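October 22, 2021

Well, they lost again. Six games in a row now without a win, and I have run out of new ways to complain about it to the radio.

I got out to Arstead early because I wanted my usual spot by the halfway line, and I needn't have bothered, you could have parked a bus in there. It rained a little on the walk from the station and then quit, and the field looked great, bright and green under the lights, which made what happened on it even sadder. Murier came to sit back and wait for us to mess up. Everybody in the stand knew it. I think the guy selling pretzels knew it. And we still lined up with both fullbacks pushed so high that they were basically wingers, and after 18 minutes one long ball over the top and that was that. 1-0. The keeper came out, changed his mind, went back, and then came out again. You can't do that!

The rest of the first half was us passing it sideways. I ate my sandwich. I read the program, even the page about parking.

Second half was better, I'll give them that. The new kid came on (number 19, the skinny one we got on loan from Caltine) and for a little while it looked like a different team. He ran at people. He got kicked for it, too, and got right up, and the whole stand woke up and started singing for the first time since September. Then in the 66th minute he hit the post. I was already out of my seat with both arms up and my tea went all over my shoe. So of course they went down the other end and got a corner, and their big center back headed it in with not one of our guys within arm's reach of him. 2-0, and people started heading for the gates.

I stayed. I always stay, I don't know why. I guess leaving early feels like it would be my fault if we scored. (We didn't score.) 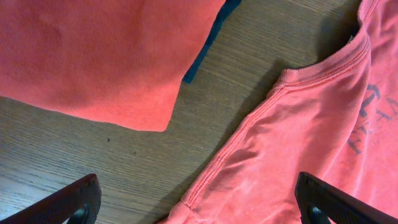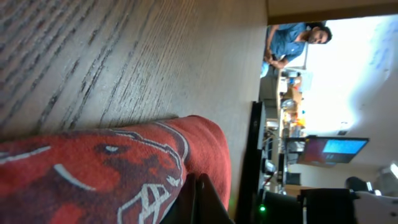
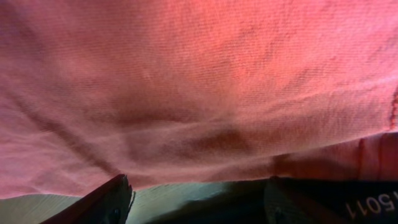 Reds and pinks, on a wooden table in the first two.

The talk on the train home was all about the manager. Half the car wanted him gone tonight and the other half wanted to give him until January, when he can bring in a couple of players. I'm somewhere in the middle, which made me no friends at all. He did keep us up last spring when I had given up completely, and I haven't forgotten that. But he keeps saying in interviews that the performances are good and the results will come, and I was there, I watched the performance, it was bad for an hour. If he'd just say "we were awful, sorry" I think I'd forgive him a lot.

One woman across the aisle said the real trouble is the midfield, and I think she's right. There's a hole in there every time we lose the ball. Last year we had a player who just stood in that hole and kicked things. Not pretty, but I miss him. We sold him in the summer and spent the money on a forward who has been hurt ever since.

Got home late, dry socks, soup from the can, and watched the highlights even though I told myself I wouldn't. The post thing looked even closer on TV. An inch the other way and I'm writing a very different entry, probably one that goes on for pages about how the kid is the best thing to happen to this club in years. He might be! I'm putting that down now so I can say I called it.

Fu is up next, away. It's a long bus ride and a horrible little ground with the wind coming right in off the river, and the last time I went I couldn't feel my hands until the next morning. I told myself on the platform tonight that I'm skipping it. Then I looked up the bus times while the soup was heating. It leaves early and gets back after midnight, and there are still seats.

I'll decide tomorrow. Need to find my good gloves either way.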